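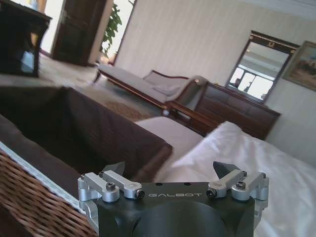 Wrist view in a bedroom, gripper open beside a lined wicker basket.

Sola – grasp planning for soft things

Sola is our planning software for arms that have to deal with cloth. It takes the wrist camera stream, works out where fabric can be pinched, and hands your controller a short path to get there. We wrote it for ordinary homes, with patterned carpets, mirrors on the wall and beds that haven't been made, and we are very fond of it!

What it does

Most grasp planners want an object with sides. A shirt dropped on a duvet has none, so Sola looks for ridges and peaks instead and scores each one by how much cloth the fingertips could close on. Dark fabric was our weak spot for a long time, as the folds hardly show up. Version 2 has a new shading model, trained on 1,300 hand-labelled cloth views, and it finds folds in black cotton that the old one walked straight past.
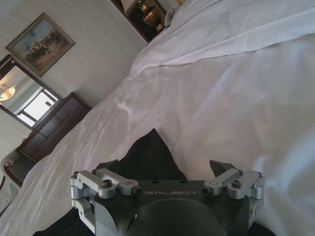 Telling the garment from the bedding is a separate step, and you can run it alone if you already have a planner you like. It returns a mask and a confidence map. Creases in a sheet can look very like the edge of a pale T-shirt – white on white is still the hardest case, and Sola will say it is unsure and ask for a second view before it commits.

The wrist view is often badly tilted, so every frame is levelled against the arm's own joint readings first. Mirrors get masked out too. Fitriani Harahap wrote that part in February after a long week of plans that aimed at reflections, and it has been lovely to have.

What you need

A parallel or linkage gripper with a wrist camera
Joint readings on the same clock as the video
Linux, with a graphics card for live use (logged runs are fine without one)

A plan takes about 18 milliseconds on our bench machine. Slower cards work, with fewer candidates per frame.

Add-ons

Prandby is the log viewer. Scrub through a run, click any candidate and see why it scored as it did.
Orellana covers placing: baskets, drawers, shelf edges. It treats a fabric liner as something that can move.

Version 2 is out on 16th June. Existing Traltasley licences carry over, and old config files load as they are, apart from the camera offsets, which now go in their own file.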